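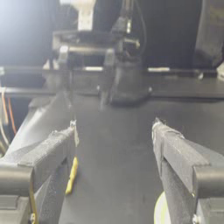

Fig. 1. Padded fingers, wide open, with a thin yellow piece between them.

Session 2 – Fingertips (Irneck shared workshop)

Okay, grip pads! My first printed fingers were bare and I hated them, so mine now have a rough gray material on the sloped faces. Cut yours a little long and trim after gluing. My right tip still has a frayed white edge and I keep meaning to fix it.

Before you close on anything skinny, open all the way and line up by eye. I set my servo to 1000 for open and around 700 for a light pinch – yours will be different, so write it down. Then do 30 slow closes and check the screws.

Bring your wiring sketch from March.

Print this page | E-mail this page

Related
Ladudeo arm: base and rail
Kallari servo notes
Lachance parts list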